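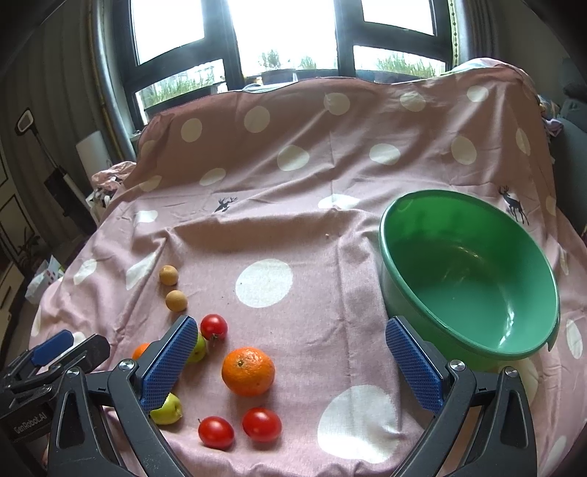 Theresia Danzer has a number she would like people to stop repeating. It is 1041, the count of demonstrations her small group at Prundia recorded by hand before training a policy to pick up fruit and put it in a bowl.

"People hear a thousand and think that's a lot, or they think it's nothing," she says. "Neither tells you whether the thing learned to grasp."

The method is easy to explain. A person holds the gripper, does the job in an ordinary room, and the recording stands in for a robot's experience. No arm is needed until testing. Papers on the approach tend to promise that skills gathered this way will carry over to new places, and I went to see Danzer because her group's draft, circulated in March, claims the same.

I asked what counted as a new place. She winced a little. The test homes numbered 14, she said, and most belonged to people who work in the building.

"So they're similar flats. Same sort of light, same sort of furniture. I'd put that in the first paragraph if it were up to me."

Her co-author, Xolani Cele, is more cheerful about it. He ran the comparison at the heart of the draft: one policy trained on everything, another on 200 recordings chosen for varied backgrounds and bedding. The smaller set came within 2 points of the larger on success rate.

"That's the result," Cele says. "Patterned cloth, clutter, a bright window behind. You get more from that than from doing the same tidy table again and again."

Perhaps. But Cele picked the 200 himself, after seeing which recordings the first policy struggled with. When I put this to him he agreed it was a problem, and said a random draw was being run at Hargate.

Danzer worries more about the fruit. Cherry tomatoes roll, and a person corrects for that without thinking. On the arm, she says, the fingers close where the tomato used to be. The draft reports one success figure for all fruit together, and oranges flatter it.

"Split it by size and it's a duller paper," she says. "I've asked for the split."

Cele thinks it will go in an appendix. I would read that first.

23 comments · 61 shares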